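Evening, 9:40

Plush repair, continued. The large gray one is on the floor again, the table being too narrow for it. 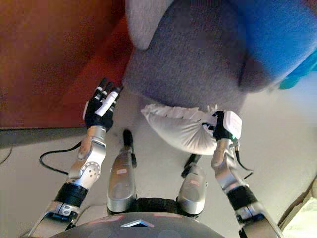 Weighed it before starting: 1171 g. The seam allowance under the ruffle is narrow, so I will go with ladder stitch at close spacing and skip the machine entirely. Polyester thread, doubled, waxed. Cotton thread failed on the last two toys within a month and I see no reason to try it a third time.

The white ruffle at the bottom is the awkward part. The fabric is thin compared with the gray pile and the two stretch at different rates. Pinning from the center outward keeps the gathers even. Pinning from one end pushes all the slack to the other, as I found in February with the one for Hakim Nugroho's daughter, and had to unpick.

Stuffing: Khairul Sutanto left a bag of the Fisumus fiberfill, 395 g remaining by the kitchen scale. Enough to firm up the base. It clumps if pushed in by the handful. Pull it apart first, insert small amounts with the blunt end of a wooden spoon, work from the far side back toward the opening. Do not overfill. An overfilled base rolls and the toy will not sit.

Cleaning comes after closing. Surface only, cool water, a little wool detergent, cloth wrung out hard. Brush the pile while damp, again when dry. Full immersion would take three days to dry through at this size and the filling would smell.

Ragnheiður Sveinbjörnsson wrote to ask whether the ruffle could be replaced with something plainer. Possible, but the old stitch holes would show. I told her I would keep the original.

Costs so far: thread and needles, 40. Logged under Mandov with the others.

Remaining: pin ruffle, close base, clean, brush. Order more curved needles, size 3. Floor to be vacuumed before the pile gets brushed, and the lamp needs a new bulb.

Bed at 11.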